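Prelstead College – Football Coaching Foundation Course
Handout 4: Pressing after losing the ball

Print this page | E-mail this page

We use cookies to remember your settings. By continuing you accept this. OK

Prepared by Rogério Quintana for the evening group

1. What we left from last week

In handout 3 we looked at the shape of the team when the opponent has the ball for a long time. Please bring your drawing of the 4-4-2 block, because we will change it tonight. In this handout we treat only the short moment after our own team loses the ball. Some books call it counter-pressing. I will use the word "reaction", which the younger players understand better.

2. The first player

The nearest player goes to the ball at once. He or she does not need to win it. The task is to make the opponent look down, or turn back, or play sideways. Three common mistakes:

- running straight, so that one small touch beats the player
- sliding in when there is no cover behind
- stopping to complain about the lost ball (I see this every match, also with adults)

The run should be a little curved, to close the pass to the middle. Show this slowly first, walking, and only then with speed.

3. The second and third players

They are more important than the first. The second player closes the nearest short pass. The third stays a few metres deeper and waits for the long ball. If all three run to the ball, we have a crowd and a big space behind it – then it is better not to press at all.

In the Birkwood match we watched together, the home side lost the ball 9 times in the centre circle in the first half. Look again at your notes and mark who was the third player each time. In several cases you will find that there was none.
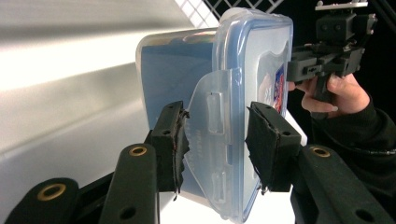
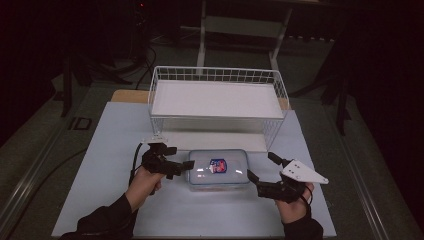
Top: clear flap on the front of the container. Bottom: container lid with its small shield-shaped label, white wire basket behind.

4. When to stop

The reaction must be short. If the ball is not won and the opponent plays out calmly, the team drops to the block from handout 3. The captain or the holding midfielder gives the call. Choose one word and keep it for the whole season. The Schouten under-14 team uses "home", and it works well with wind and noise.

5. Exercise for the pitch

Area of 20 by 20 metres, six against three, plus one neutral player. The six keep the ball. When the three win it, they must pass to the neutral player, and the six try to stop this pass. Play for 60 seconds, then change the three. Do not correct during the play. Speak in the pause, and say one thing only.

6. For next time

Write half a page about one lost ball from your own team's match. Draw the position of the three nearest players. Use arrows for runs and dotted lines for passes, as before.

Comments (3)

Erum: Is the neutral player allowed to move outside the square? Ours was always hidden behind a defender.

R. Quintana: Yes, along the outside line, but not in the corners.

touchline_dad: Tried it with under-12s. 60 seconds is too long for them, we cut it to 20 and it was much better.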